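Henov Publishes Results of Two-Arm Gripper and Controller Comparison

Soft goods and irregular objects remain the weak point in entry-level handling cells, company says

VOMPORT, Oct 10, 2018 – Henov, a maker of controllers for small robot arms, today released the results of a comparison between its own motion controller and the Wokby controller it has resold until now. Both were run with the same two-fingered grippers, on the same bench, with the same set of test objects.

The comparison covered 157 grasp attempts per controller. Attempts were divided among 16 objects, of which 8 were rigid and 8 were compliant. The rigid group included blocks, cups and a plate. The compliant group included cloth, foam and rubber toys. Each attempt was scored on three points: whether the fingers closed on the object, whether the object left the table, and whether it was set down inside the target area.
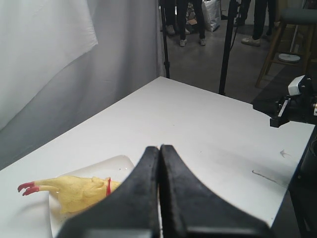
Finger closing speed was held constant for both controllers. The force limit was set once, before the first attempt, and was not adjusted between objects. Henov chose a fixed limit because most buyers of entry-level cells do not retune for each part, and a result obtained with per-object tuning would be of little use to them.

On rigid objects the two controllers gave nearly the same results. Differences appeared with compliant objects. The Wokby controller reads a closed gripper from finger position alone, and it tended to report a missed grasp when a soft object compressed further than expected. The Henov controller compares position with motor current before reporting. It made fewer false reports of this type but took longer to confirm each grasp, and the added time was noticeable when both arms were working on one object.

"We expected to gain on soft objects and we did," said Samuele Negri, who ran the comparison for Henov. "We did not expect to give back as much time as we did. The confirmation step is too slow for handover work and we are rewriting it."

Handover, in which one arm presents an object and the second takes it, was tested separately and is reported in its own section. The two arms face each other across the table, and the grippers must come close together without the mounting plates touching. Henov set the minimum spacing between plates in software and kept it the same for both controllers. Long rubber objects were the hardest to pass, as the free end sags and moves after the first arm stops. Adding a short wait before the second gripper closed improved the result with either controller.

Cable routing also affected the outcome. A cable that pulls on the wrist at full extension shifts the fingertip position, and early handover attempts were discarded and repeated after the cables were given more slack. The discarded attempts are listed in the report but are not part of the 157.
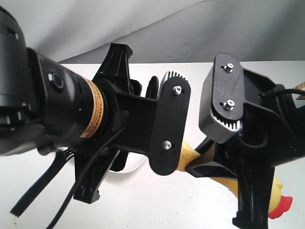 Górecki, which received the report before release, asked why the force limit had been fixed when its own operators change it with each new part, and said a second run with tuned limits would be closer to how it works on the floor. Górecki added that the confirmation delay would be acceptable for bin loading but would rule out the Henov controller for two-arm packing in its present form.

Henov agrees that tuned limits should be tested and will include them in the next round, planned for April. That round will use the same objects and the same fingers. A second finger pad material will be added if samples arrive in time. Camera placement will not be varied, as changing it together with the force limit would make the results hard to separate.

The full report contains the attempt log, the controller settings, the object list with weights, and the scoring sheet. It is available on request from the Henov office in Vomport. Owners of the current Henov controller do not need to take any action. The revised confirmation step will be supplied as a firmware update at no charge.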